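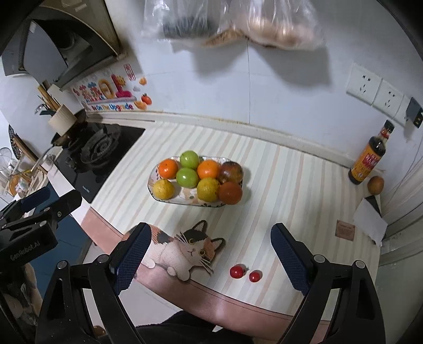 *Fig. 1. Puesto 7, encimera de cocina, pinza manual en posición de trabajo. Fuente de fruta al centro, dos tomates cherry delante.*

**Lista de inspección: pinzas manuales y puestos de cocina**
Programa Lowther · Revisión 2 de la lista
Fecha: 16 de octubre de 2026
Inspecciona: Els Van der Linden
Visto bueno: Róisín Fitzgerald

Claves: **C** conforme · **O** observación · **NC** no conforme · **NA** no aplica. Toda casilla sin C lleva comentario. «Ya se sabe» no es un comentario.

## 1. Pinza

- [x] **1.1 Almohadillas completas, sin bordes levantados.** C. Textura en buen estado en las dos mordazas.
- [x] **1.2 Pernos de giro a la vista y apretados.** C. Apretados a mano y luego con llave, en ese orden. La edición anterior pedía «apriete razonable» y así nos fue en mayo.
- [x] **1.3 Cierre paralelo sin carga.** C.
- [ ] **1.4 Holgura lateral.** O. Dentro de tolerancia, pero la hoja de mantenimiento dice «algo de juego» sin cifra. Ruego una cifra. Cualquiera me vale para empezar.
- [x] **1.5 Limpieza con producto apto para contacto con alimentos.** C. El envase está etiquetado. El anterior decía «líquido».
- [ ] **1.6 Número de inventario legible.** O. Es el 451, según el registro. En la etiqueta, el 5 podría pasar por una S con buena voluntad. Reimprimir.

## 2. Superficie y objetos

- [x] **2.1 Mantel liso, sin pliegues que enganchen la mordaza.** C. El de rayas ha pasado la prueba de arrastre.
- [ ] **2.2 Nada cuelga por el borde delantero.** NC. El tapete del gato monta sobre el canto. La norma interna no distingue entre textiles feos y textiles simpáticos: se retira o se fija. Me dicen que lleva ahí desde el principio, argumento que también vale para las goteras.
- [x] **2.3 Piezas pequeñas separadas de las grandes.** C. Los tomates, fuera de la fuente.
- [ ] **2.4 Piezas pequeñas lejos del borde.** O. Los tomates están cerca del canto. Alejarlos un palmo. Un tomate en el suelo es un incidente de clase B y el formulario ocupa más que el tomate.
- [x] **2.5 Fuente estable, sin balanceo.** C. Cerámica, cargada con ocho frutas. No se mueve al tocarla por el extremo.
- [ ] **2.6 Vidrio fuera del recorrido de la mordaza.** O. La botella de salsa de soja queda a la derecha, en vertical. Aceptable mientras la tarea sea con la fuente. Si se amplía a la derecha, la botella sale antes, no después.
- [ ] **2.7 Sin filos en la zona.** NC. Asoma un mango de cuchillo por debajo de la servilleta de papel. Cubrir un cuchillo con una servilleta no es guardarlo, aunque entiendo la intención. Al cajón, y anotado.

## 3. Cocina, electricidad y entorno

- [x] **3.1 Fuegos cerrados y mando comprobado.** C. Comprobado girando, no mirando.
- [ ] **3.2 Quemadores despejados.** O. Sartén sobre la cocina. Vacía y fría al tacto en la inspección, pero el procedimiento Trokdale pide retirarla si no interviene. Tarda uno menos en quitarla que en discutirlo conmigo.
- [x] **3.3 Enchufes sin daños ni calentamiento.** C. Adaptador negro incluido.
- [x] **3.4 Sin cables sobre el plano de trabajo.** C.
- [ ] **3.5 Bolsas colgadas fuera del alcance.** O. La bolsa transparente de los panecillos cuelga contra los azulejos. Buscarle otro sitio. El plástico fino y las articulaciones se llevan mal.
- [ ] **3.6 Paredes sin elementos sueltos.** O. Pegatinas bien adheridas, incluida la de «Be On The Upgrade», que como lema me parece exigente para estar debajo de una campana extractora. Repasar el adorno de papel rojo con un dedo antes de cada turno.

## 4. Persona

- [x] **4.1 Manga ajustada.** C. Oscura, sin nada que objetar.
- [x] **4.2 Sin anillos, pulseras ni reloj.** C.
- [ ] **4.3 Pausa respetada.** O. La ficha marca una pausa cada 58 minutos. Pregunté de dónde sale el número y me remitieron a Ridik; Ridik me remitió a la ficha. Se mantiene hasta que alguien encuentre el origen.
- [x] **4.4 Conoce la parada de tarea y la dice en voz alta.** C. Tono convincente.
- [ ] **4.5 Segunda pinza controlada.** O. Si no se usa, va en el soporte. Si se usa, figura en el parte. El parte de hoy está en blanco en esa línea.

## Acciones

| Punto | Acción | Plazo |
|---|---|---|
| 2.7 | Retirar el cuchillo y registrar | Antes de reanudar |
| 2.2 | Fijar o quitar el tapete | Antes de reanudar |
| 2.4, 3.2, 3.5 | Recolocar tomates, sartén y bolsa | Mismo turno |
| 4.5 | Completar el parte | Mismo turno |
| 1.6 | Reimprimir etiqueta | Próxima revisión |
| 1.4, 4.3 | Pedir cifra y origen de cifra | Próxima revisión |

**Resultado:** apto con condiciones. No se reanuda hasta cerrar 2.2 y 2.7.

**Nota de R. Fitzgerald:** De acuerdo en todo salvo 2.2, donde prefiero fijar a quitar. Cinta por debajo, cuatro esquinas. Copia a Prultutska con la tabla, sin los comentarios.

**Respuesta de E. V. d. L.:** Fijado vale. Los comentarios van con la tabla, apartado 6 del procedimiento.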